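Teaching by hand, month two

In March I told my sister I was going to teach a robot to tidy shoes, and she asked who was going to teach me. Fair. I've now done 300 demonstrations and my own hallway still looks like a bus crashed into it.

The job is simple on paper. Sandals go in the tray. I hold the controls, the arms copy me, and everything gets recorded, including the bit where I scratch my nose and the left arm salutes. 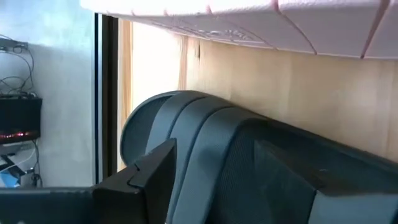
Anoma Weerakoon, who trained me, has one rule: don't be clever. If you grab the strap a different way every time, the model learns that you're moody. So I grab it the same boring way, at the same boring speed, and I've become a bit vain about it.

The target is 499 demos, a number Mahfuz picked and won't discuss. 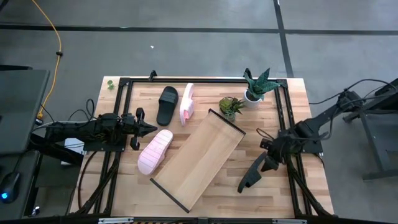 Three slides, one tray, two arms.

The odd sandal out gives me the most trouble. My hands want to look for its partner. The arms don't care about pairs, and I'm supposed to be teaching them my habits, minus that one.

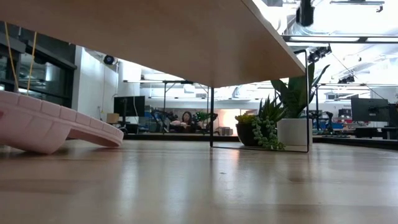 My best streak is 22 clean runs. Then I got cocky, pinched a heel too low and had to throw out the next 11 while I relearned what my right hand was for. Zixuan suggested a coffee break. I suggested Zixuan have a go, and we both had coffee.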